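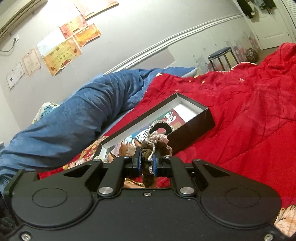 Zuzana Mikuš

Sorting gifts and keepsakes on the spare bed and I'm stuck on the crocheted piece. Brown cord with a pink and white edging, and the ring has a pale pink frill round it. It came with no label. Would you store it flat in the dark brown cardboard box, or hang it up? The box is white inside and still has a printed card in it.

marras_5
Flat, in the box. Crochet drops if you hang it. Mine grew 2 inches on a hook between May and now.

Hallix
Disagree. A light piece is fine on a peg and a box just puts creases in the frill. I've had one on the back of a door in Atcombe for years.

marras_5
Years in the sun as well, I expect. Pink fades.

Hallix
It's a north-facing room.

pritano739
Take the card out first, whichever you do. Printed red can mark pale yarn if it gets damp. Put plain tissue inside the ruffle so it keeps its shape.

Zuzana Mikuš
Thanks. I'll take the card out and try the tissue. Not sure about the peg. Does the red quilt need the same care? It has little gold stars embroidered on it and I was going to fold it away too.

pritano739
Fold it loosely with the stars inside, and refold it along different lines now and then.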